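4.2 Where the long table goes

Of all the questions we put to households in Toft and Anthorpe, the one about the table produced the longest and liveliest answers. We had expected people to talk about kitchens, and they did, but again and again the talk drifted back to a single piece of furniture: how long it was, who sat at which end, what it was allowed to be used for on a weekday. Of the 3,826 diary entries collected, a remarkable share mention the table without being asked to, and we found this delightful as well as useful.

The diaries were kept for 30 days by members of 300 households. Each entry asked only for the place in the home, the task and the people present. Thoroddsen coded the entries from Anthorpe and Stougaard those from Toft, and the two then swapped a batch to compare their readings. Most disagreements were over homework, which one coder had filed under work and the other under care. We kept both codes where the entry gave grounds for both - a parent helping with fractions while shelling peas is doing several things at once, and it seemed a pity to flatten that.

What struck us first was how strongly length mattered. In homes with a short or square table, tasks tended to follow one another: breakfast was cleared before the sewing came out, and the sewing was put away before supper. In homes with a long table (Figure 3), tasks sat side by side. One end could hold a half-finished jigsaw for a week while meals carried on at the other. Diarists wrote about "my end" and "the good end" with real feeling, and several drew little maps in the margins, which we had not asked for and were very glad to have.

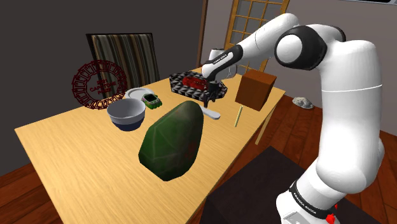
Figure 3. A long, light wood table in a simulated room.

Svend Ketilsson, commenting on an early draft of this section, objected that we were giving the table too much credit. A household that can fit a long table has a large room, he wrote, and a large room would let people spread out whatever they sat at. He asked whether the same families would behave any differently with two small tables pushed against opposite walls.

It is a fair objection and we enjoyed trying to answer it. Room size was recorded at the first visit, so we could look at large rooms alone. Among these, homes with a long table still reported more shared time than homes where the same floor was given over to several smaller pieces. People at separate tables were in the same room, but their entries seldom mention one another. At the long table they mention one another constantly, often to complain about elbows, crumbs and borrowed scissors.

The follow-up interviews, held in August with 20 of the households, add some colour to this. A retired couple in Toft had bought their table for a family of six and now use a corner of it, yet would not hear of replacing it. A younger household in Anthorpe had sawn theirs down to get it through the door and spoke of the missing part with regret. Neither case fits our coding scheme very well. Both suggest that a table goes on shaping the habits of a house after the people around it have changed, a point we return to in Section 5 with the material on inherited furniture.

One limit should be noted. The diaries were kept in summer, when some of these tasks move out of doors, and the winter pattern may be stronger or simply different. A second round of diaries would settle the matter, and we would dearly like to read them.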